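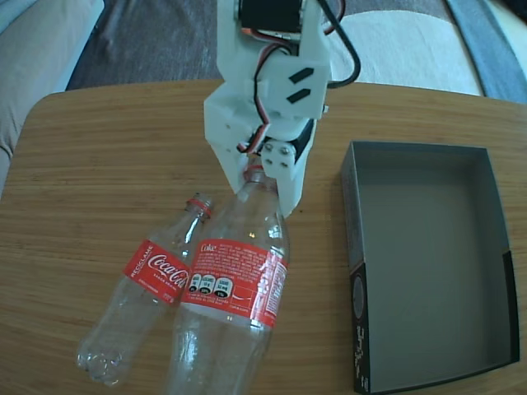 Two Coke bottles, caps off, labels still on.

I have a bottle problem, and I'm going to blame the rules for it.

Every other Saturday is recycling day on our street, and every other Friday night I'm standing at the kitchen table with a pile of empties, trying to remember what I'm supposed to do with them. Caps on or caps off? Labels peeled or left alone? Squash them or don't? When I lived in Grikau you left the caps on and that was the end of it. Then I moved to Dresau, all of 12 miles up the road, and the flyer on the fridge said caps off, in red, underlined (I'm not kidding, underlined twice).

And what about the ring? You know the one, the little red band that stays on the neck after you twist off the cap. I have spent more of my life than I'd like to admit going at that thing with a butter knife. I broke a nail on one in November and said a word my mother would not have cared for. The flyer has nothing to say about the ring. It goes on for a whole paragraph about pizza boxes, but the ring, nope!

So this spring I quit. I take the caps off, I give everything a rinse, and the rings stay right where they are. The labels too, mostly. If one's already coming loose I'll pull at it while I'm on the phone, and then I've got a torn strip hanging off the plastic and it looks worse than when I started. 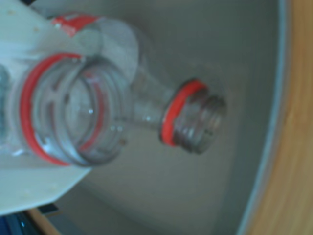
Politis wrote back after I grumbled about this last time, to say that the ring is the least of it and what really gums things up is people tossing in bottles with an inch of soda still in the bottom. Rinse, drain, done, was the gist, and please would I stop telling folks to bring knives into it.

Fair enough! I'll take that. But it sort of makes my point for me, which is that we've got people like me fussing over a scrap of plastic while the thing that matters gets half a line on the back of the flyer, under the holiday pickup dates. I'd put RINSE across the top in letters you could read from the driveway and throw the rest out. My whole routine takes 10 minutes now, and most of that is waiting for the big ones to drip.

My other gripe is where you keep the things in the meantime. An empty bottle takes up exactly as much room as a full one and it won't stay put. Lay two of them on a table and they'll roll into each other, or onto the floor, usually at night.
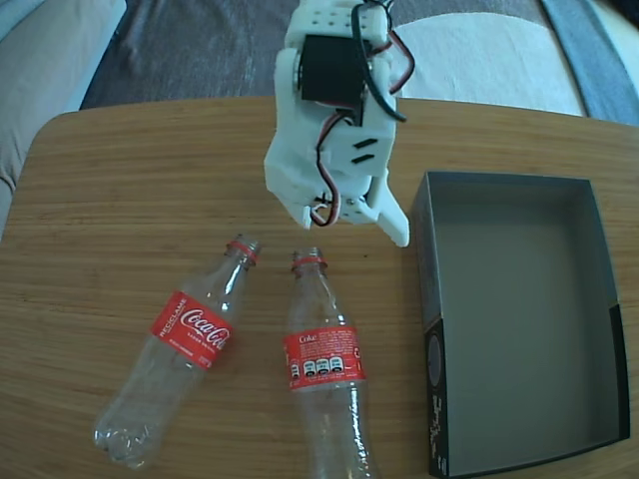
I've tried bags, and bags tip over. I tried one of those stacking bins from Kenuren and the bottles were too tall for it, so it sat in the garage holding extension cords. What I want is something plain and open with sides on it, low enough that I'll use it without thinking. A tray would do for the little ones, if I'm being modest about how much soda we go through.

I do like that the label itself will tell you to recycle, right there on the bottle, if you bother to turn it around. I drank the stuff for years without reading any of it. But it's one word, and then you're on your own with the caps and the rings and the butter knife.

Anyway, pickup is this morning and I can hear the truck over on the next block, so I'm going out there in my slippers.

Posted 4/26/08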